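Subject: Re: Tablecloths and crockery for the January supper
From: Lotte Verhoeven
Date: 24th October

Hanneke Hendriks wrote:
> Do we hire the plates again from De Graaf, or can we use our own?
> Last year we were 34 people and I remember we were short of bowls.
> Also, who decides about the cloths? I prefer something washable.

Dear Hanneke, dear all,

I asked De Graaf on the telephone. The price for hiring is higher than last year, and they want the plates back before noon on the next day. For me this is too early after a long evening.
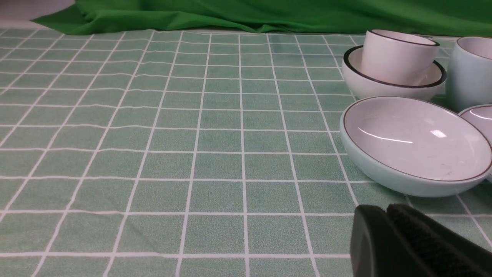
My proposal is that we use our own things and ask six members to bring bowls. Bram Van Damme has already offered his. The plates do not need to match – I think mixed tables look friendlier.

About the cloths: I would like the green one with the white squares on all the long tables. It can be washed at 60 degrees, but it must be ironed when it is still a little damp. 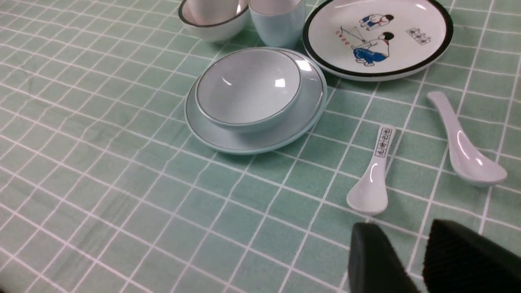

Toon, could you please tell us how long the tables are? I will then buy the fabric on Saturday. If somebody has an objection, please write to the list before that day.

With kind regards,
Lotte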